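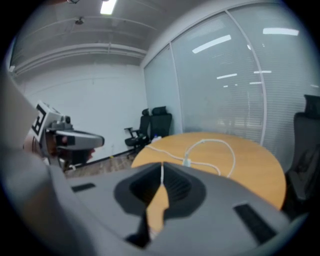 A reader wrote in after the last version to ask why the peg check comes before the box check, when a buyer sees the box first. Fair point, and the order has been changed below.

Checklist for boxed and displayed figures, before sale or return to shelf
Revised 6 March 2023
Used at Plaleder, Brolcombe branch

1. Outer box
Corners, window, top flap. Note any dent you can feel with a thumb.
Result: OK / Note
Comment: The Alexiou knight came with a crease along the back panel. Sold as B grade. Price sticker residue is not a fault, but write it down.

2. Tape and inner tray
Look for cut or doubled tape. Slide the tray out, do not pull it by the plastic lip.
Result: OK / Note
Comment: Two trays from the Niltport order were in backward. Parts were all there.

3. Face plates
Both expressions present. Check the eyes and mouth for rubbed print. Hold by the edges.
Result: OK / Fail
Comment: The shouting face for the knight has a small dot of paint under the chin. We have seen it on every copy so far, so mark it as a note.

4. Pegs and joints
Warm tight joints with a hair dryer on low. Stop if the plastic turns white at the bend.
Result: OK / Fail
Comment: Neck peg snapped on one display copy in August. It had been forced cold. Spare pegs are in the drawer under the register.

5. Small parts
Swords, hands, chains and effect parts against the sheet in the box. The knight set should come to 7 loose parts, not counting the stand.
Result: OK / Missing
Comment: The clear effect part sticks to the tray and gets missed. Turn the tray over before you write Missing.

6. Stand and base
Arm tightens and holds for about two minutes with the figure on it. Base sits flat.
Result: OK / Fail
Comment: A base that rocks can sometimes be fixed with warm water. Try once, then fail it.

7. Surface
Sticky feel, yellowing, dust in the hair parts. Soft brush first, then a damp cloth. No alcohol on painted gold.
Result: OK / Note
Comment: The sticky feel is worse on older figures kept in closed boxes. Air them overnight and check again.

8. Lighted bases and cabinet lights
Switch off at the power strip before moving any figure. Look along the full cord for cuts or pinched spots. The plug should sit all the way in. Keep cords off the floor where people walk. 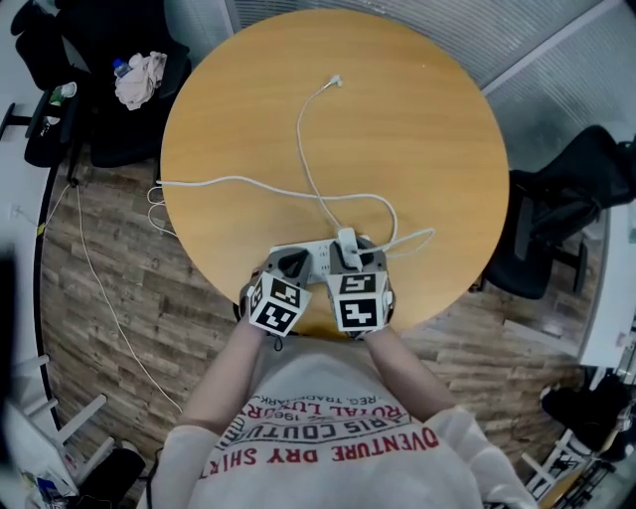
Power strip with a plug in one socket, white cable on the tabletop.

Result: OK / Fail
Comment: Feel the back of the lighted base after an hour. If it is hot to the touch, leave it off and tag it. One was tagged this time – the adapter did not match the label on the base.

9. Smoke and pet smell
Open the box and check the inside of the lid.
Result: OK / Note
Comment: Goes on the listing every time, even if faint.

Tagged items go on the bottom shelf in the back until the next check.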